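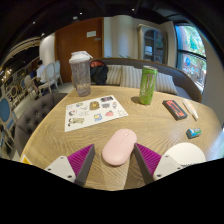
A pale pink mouse on a wooden table, with a sheet of stickers, a shaker bottle and a green can of Monster further back.

Orkico brings its table-tidying mornings to Lestville this September

Free drop-in sessions at the Ongart building for anyone who works, studies or plays at a table that's also used for everything else

LESTVILLE – I started Orkico at one end of a kitchen table, so I have a soft spot for people whose desk has to be cleared before anyone can eat. This September we're opening the doors at Ongart for a run of free tidying mornings, and I'd love you to come along with whatever is on your table right now (yes, including the sweet wrappers).

We're calling the mornings Lovau, after the street where I had that first table. Each one lasts 60 minutes and starts at 10am. You bring a bag or a box of the things that live on your desk, tip it out on one of our tables, and we help you work out what you reach for every day and what has simply been sitting there since Easter. Then you set it all out again the way you'd like it and take a quick snap on your phone, so you can copy it when you get home.

I should say straight away that I'm not one for bare desks! My idea of a good table has a mouse on it, a pad with a silly face, something to drink and a few stickers waiting for a home. I like stickers far too much to tell anybody to put them in a drawer. What I do care about is having a clear bit in the middle, big enough for your hand and your mouse to move without knocking a can over. 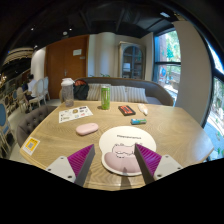
People always ask me where to begin, and I say begin with your wrist. If you use a pad with a raised rest, put that down first, sit in your chair as you normally would, and slide the pad about until your arm feels easy. Everything else can go round it. Tall things like bottles and cans are happiest at the back, where your sleeve won't catch them, and flat things like sticker sheets can go off to one side. Small loose bits are the real trouble. Tubes, rolls of sweets, little boxes with one thing left in them: give them a dish or a pot, or they'll creep forward again by teatime.

We tried the mornings out in a small way over the summer and I enjoyed them more than anything else we've done. The chat was lovely, and there was a lot of swapping. So we're adding a swap shelf at Ongart, where you can leave a pad, a pen pot or a spare bottle in good nick and pick up something different. Please give bottles a proper wash first!

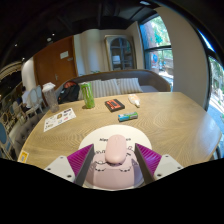
Mouse on its round cream and pink pad, with its cartoon character printed across the lower half.

We've also printed 3000 copies of a folded guide, Your Table and What's On It, with 4 simple layouts to try at home. One is for left-handers, who get forgotten in this sort of thing. Copies will be by the door at Ongart and in the Orkico shop, and they're free to take.

There will be 3 Lovau mornings in all. Children are welcome with a grown-up, and there's no need to book, though if you're bringing a group it helps me to know so I can put out extra chairs.

Schools, clubs and local papers who'd like guides or a chat can get hold of me through the Orkico shop in Lestville. I'm in most days until 4 and the kettle is usually on.

ENDS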